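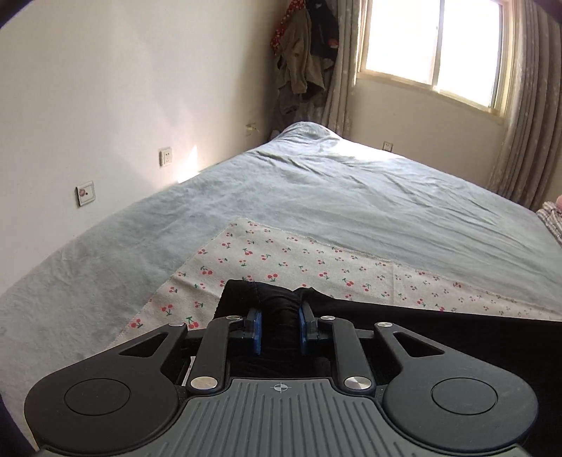 Pirholm Linen-Blend Duvet Cover, Queen

I've been selling bedding out of my little shop in Terkodbridge long enough to get fussy, and this is the cover I put on my own bed when I get home. It's a linen and cotton mix, so you get that soft, rumpled look without the scratchy first month (pure linen people, I love you, but my elbows don't!).

It closes with buttons along the bottom, big ones, and there are ties inside all 4 corners so your duvet stays where you put it. I skipped the ties on my old Brenex cover and spent every winter fishing the filling out of one end.

Wash it warm, tumble on low, and take it out while it's still a tiny bit damp. I never iron mine. If you're an ironer, go ahead, it can take it.
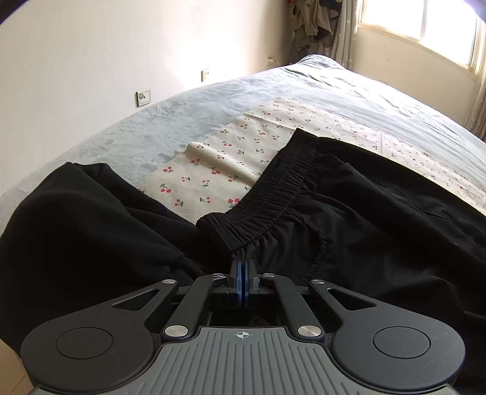
One thing I do get asked a lot is whether it picks up lint. A little, yes, mostly in the first couple of washes, so keep it away from your fleece stuff until then. The paler colors hide it best. The Kodikara blue is my favorite, but it shows every cat hair, and I say that as somebody who owns a very white cat.

We're getting 50 more in March, and pillowcases are sold separately. Returns are fine if it hasn't been washed.

We use cookies to remember your cart. Accept | Settings

Shared 3,402 times

Comments (3)

mossypants: Bought the blue. You were right about the cat hair. Keeping it anyway

Dee_in_the_hills: Does the queen fit a full size duvet or will it slide around?

tallhouse: @Dee mine's a full and the ties hold it okay, bit baggy at the sides though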